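Notebook, August, chess cell (sim)
Project: Holari pick rules, draft 2

Started the afternoon wanting to fix one sentence in the rules and ended up with a page and a half of notes. Good afternoon! Writing it all down while it's fresh, and so whoever picks up draft 3 can see why the wording moved.

The sentence was this one, from draft 1: "The arm shall approach the piece safely and grip it without disturbing neighbors." I wrote it myself in the spring and I was pretty pleased with it. It's useless. You can't test "safely." You can't test "disturbing" either, until you say whether a pawn that rocks and settles again was disturbed. Two of us scored the same batch of logs against it last week and came out with different lists, and we were both sure of ourselves.

So the new habit, which I want to be the standing rule for every rule: if two people can read the same log and disagree about pass or fail, the rule goes back. I've put that at the top of the draft in its own line.

What I have for the pick itself now:

Approach. Come down over the piece along the vertical, fingers already open to the width for that piece type. No sideways travel once the fingertips are lower than the tallest piece standing on the board. The "tallest piece standing" part is the bit I like best. Draft 1 had a fixed height in it, and as soon as we loaded the other piece set the number was wrong and everybody kept obeying it anyway.

Grip. Close on the body below the head. If the contact is on the head only, that's a fail even if the piece comes up. We had a long back and forth on this one. Round heads do lift fine in the simulator a lot of the time, and it feels mean to fail a run that ended with the piece in the right square. But the contact model is kinder than rubber on varnish will ever be, and I don't want us training a habit we'll have to train out again.

Lift. Straight up until the base of the held piece clears the tallest piece standing. Then travel. Same reference height as the approach, on purpose — one number to compute, one place to get it wrong.

Place. Base touches, fingers open, arm goes straight up. Opening before touch is a drop and gets logged as a drop, however short the fall.

Abort. The abort rule is new and I'm excited about it. Any contact with a piece that isn't the target stops the run where it is. No retry inside the same run. The log gets the joint positions, the board state and both camera views at the moment of the stop.

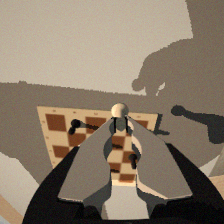
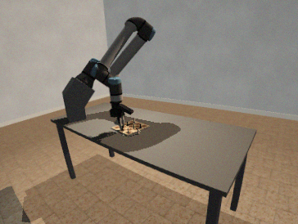
Gripper view, then room view.

On the two views: I've made the pair mandatory for any saved moment and I expect some grumbling about disk space. The argument for it is simple. Close up you learn about the fingers and the piece, and you learn next to nothing about what the elbow is up to. From across the room you get the whole posture of the arm over the table, and the pieces are so small that you can't say which is which. A reviewer with only one of them ends up guessing, and then we're back to two people with two lists.

Naming of saved views. Run number first, then the step name from the rules (approach, grip, lift, place, abort), then the view. No "final," no "final_new," no initials. I found 11 files this morning with "good" in the name and no way to tell good at what.

Shadows. I want a line about these and haven't got the wording. The arm throws a big shadow over the tabletop and the board sits in the middle of it, and the piece finder works from color. Turning the shadows off makes the numbers prettier and I'd bet money it makes the real cell worse. Proposed: shadows stay on for every run that counts toward a score. Runs with shadows off are allowed for debugging, must say so in the log header, and never go into a table next to the others. Also the shadow edges come out jagged at the current render setting. Don't know yet if the finder cares. Worth one proper test before anybody spends a day on smoother ones.

Board placement. The draft says the board should be "within comfortable reach." Comfortable for whom! Replace with: all four corner squares reachable with the gripper vertical and no joint in the last part of its range. I need to pick a figure for "last part" and would like to do it from the joint data. Left blank in draft 2, marked in capitals so it can't sneak through.

Derkik ran the script over the old logs at lunch. (For anybody new: Derkik is our checker, it reads a log and marks each rule pass, fail or can't tell.) The lovely thing is the third column. With the draft 1 wording it filled up almost completely with "can't tell." With the new wording, the grip and lift rules drop out of that column altogether and what remains is nearly all approach. I think the cause is the sampling rate on the fingertip positions, which is too slow to show a small sideways nudge on the way down. So that's a logging rule and it belongs in Pruvus, the shared settings file, where it will apply to everybody's runs. Will move it over once I've checked it doesn't choke the recorder.

Things I argued myself out of today:

A speed limit for the whole run. Tempting, easy to write, but slow travel high over the board buys us nothing. Limit it below the reference height and leave the rest alone.

A rule about which piece to take first when several are legal. That's chess, or at least planning, and it has no business in a handling document.

A human confirmation before every grip. In the real cell, yes, for the first sessions, and it's already in the Ó Súilleabháin room rules for anything with a powered arm. In the simulator it would just teach people to click yes.

That last one got me thinking about how the two documents should sit together. The room rules are about people: where you stand, who holds the stop button, what gets locked. Ours are about the arm and the pieces. Draft 1 mixed them and you had to read the whole thing to find out if you were allowed through the door. Draft 2 has a single line pointing to the room rules and says they win in any conflict. Much shorter, much easier to like.

To do:
Fill in the joint range figure.
Write the shadow line properly.
Rerun Derkik with the faster fingertip sampling, same 3 logs as today so the columns compare.
Ask for a second scorer who hasn't read draft 1. Fresh eyes matter more than chess knowledge.
Decide what a piece that falls over after a clean release counts as. I say fail under Place. Others say the rule ends when the fingers are clear. Needs a decision before the next batch, and I can live with either as long as it's written.

Stopped at 4. Draft 2 is in the shared folder, comments straight into the file please.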